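Search reviews Enter keyword Go

Home | Desks and tables | Storage | Lighting | Workshop | Contact

The Fanell work table, after a season of hard use

I bought this table for the back room, where it was meant to be a sewing table. It has since become a sewing table, a soldering bench, a place to eat toast and the spot where every school project in the house gets glued together. I love it, and I'll try to be fair about its faults.

Fanell sells the top and the legs separately. I went for the pale top, because the back room faces south and gets precious little sun in winter, and the set of 4 plain legs. The legs went on in an evening with a cup of tea beside me. The bolts are a decent size, the holes lined up, and the little spanner in the box is one you could keep in a drawer and use again. My last table came from Prusar and I still have the scar on my thumb, so this felt like luxury.

The top is the reason to buy it. I wanted something light in colour that would still look like wood, and the grain on this one is gorgeous – long wavy lines with swirly ovals wandering through them, so it never looks like a plain slab. The finish has a slight gloss. I was nervous about that (I had a glossy white desk once that showed every single fingerprint and I ended up hating it), but the sheen is gentle and the colour stays warm under a lamp.

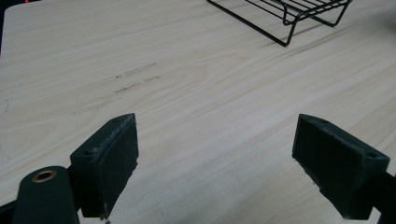

It's also lovely to work on. Paper slides where you want it, fabric doesn't snag, and you can push a heavy box across without that awful juddering noise. I lean pretty hard when I'm cutting out patterns, and the table doesn't wobble unless I've been lazy about tightening the legs. I give the bolts a quarter turn every couple of months and that keeps it steady.

Now for the marks, as a pale top was always going to show them. Pencil is the worst offender. I rule lines right off the edge of the paper without noticing, then rub them out in a hurry, and you end up with a greyish smear that's bigger than the line was. A damp cloth gets rid of the fresh ones. Older ones want a drop of dish soap and a bit of patience, and I've got a couple of small dark specks that I've decided to live with. If you like your furniture to look brand new forever, get the darker colour or buy a mat.

Speaking of mats, I tried the Salehi cutting mat on top and they make a good pair. It lies flat and it doesn't slip on the gloss, which was my one worry. I only put it down for knife work, though. Covering up that grain full time would be a shame!

A few smaller grumbles. The edges are squarer than I'd like, and if you rest your forearms there for a long stint you'll feel it. The feet arrive with thin felt pads that came off the first time I dragged the table to vacuum behind it, so do yourself a favour and buy thicker ones. And there's nowhere to run a cable. I've stuck 2 Disteck clips to the underside to hold the lamp cord, and they've stayed put, but a simple hole at the back would have been neater.

The depth is worth a mention too. I can have the machine at the back and still lay out a full sleeve in front of it, and there's room beside that for the pin dish and a mug. Measure your doorway before you order. The top comes in one piece and it is heavier than it looks, and ours had to go up the hall on its side with a towel underneath.

I paid $200 for the top on sale in September, with the legs extra. For the amount of use it gets, I'm delighted. I'd buy the same one again tomorrow, in the same colour, smudges and all – and I'm already eyeing off a second one for the garage if the sale comes round again.

My score: 8 out of 10. It loses a point for the edges and another for those silly felt pads.

Last updated: November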